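3.2 Storage bins and mixed contents

The second part of the study dealt with small household goods that are kept together in open bins and not on shelves. Goods of this kind reach the Harncombe store in mixed lots. A lot may hold feeding items, stationery, packaged foods and toys, and the staff who unpack it seldom have time to sort it by type before it is put away. Berrada and El Fassi had earlier noted that mixed storage saves floor space but makes single items harder to find, and the present section looks at how the items come to rest once they are in the bin.

The stock list drawn up in May held 604 items. Of these, 63 were set aside as too large for the bins or too easily broken. The remainder were placed in plain rectangular bins with open tops, and no dividers were used. Items were allowed to lie as they fell. Two kinds of contact were recorded: items lying side by side, and items lying wholly or partly on top of others. The second kind is of more interest, as the lower item may be hidden or held down by the one above it.

Figure 4 gives a case of the second kind. A baby bottle lies on its side and rests partly over a flat orange-red package. The body of the bottle is translucent, and the colour of the package can be made out through it. A person looking for the package by colour alone could therefore be misled as to where its edges lie.
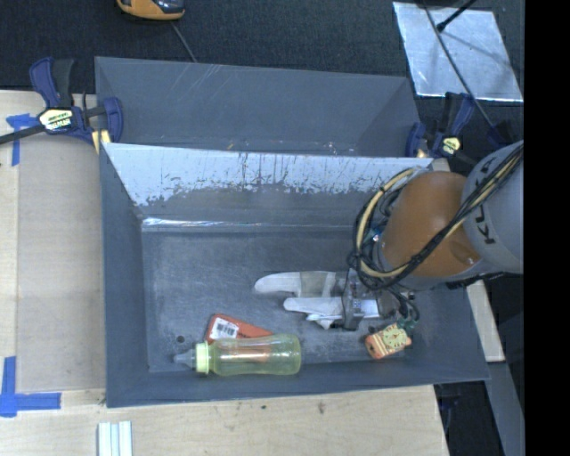

Figure 4. Loose items in an open grey bin, with a translucent baby bottle lying partly over a flat package.

3.3 Effect of item shape

Rounded items behaved differently from flat ones across the whole list. Flat packages tended to settle against the floor of the bin and stay there, while bottles and tubes moved whenever a neighbouring item was taken out. Records were kept on the Ouali form, with one line for each item removed, and the first 100 lines were checked a second time by Marwa Berrada on 06/07/2020. Differences between the two readings were few and mostly concerned items that touched only at a corner.

The same form was later used for textile goods supplied by Banutex. Soft goods do not keep a fixed outline, and the side-by-side class proved hard to apply to them. They are treated separately in Section 4.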